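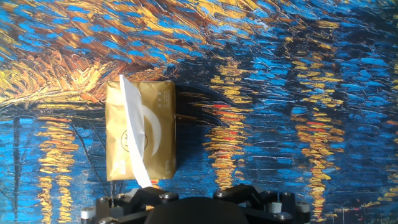

Questions I Get About the Supper Swap

Print this page | E-mail to a friend

How does the swap work?
You cook one big batch of something, split it into portions, and trade with your neighbors on Noonan Street. I make lentil soup (a lot of lentil soup) and go home with six different dinners. It's great!

Do I have to sign up?
Yes please! Send me a note by noon on swap day so I know who's bringing what. We had 53 portions in October and my kitchen counter barely coped.

What should I bring besides food?
A cooler bag, labels with the ingredients on them, and something to cover your table if you've got it. Any old cloth is fine, and the louder the better as far as I'm concerned.
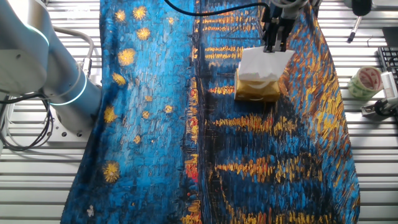

Can I bring meat or fish?
Sure, just label it clearly. Henrik Rathjen's fish pie goes first every single time, so come early if you want one.

What about allergies?
Write down everything, even the pinch of celery salt. I can't promise any dish is free of nuts or gluten – these are home kitchens, mine included.

Do you freeze it all?
Mostly! Soups and stews do fine. I skip potatoes, they go grainy on me.

2 comments | 84 shares

Contact Prorola Supper Swap | © Prorola Supper Swap | Back to top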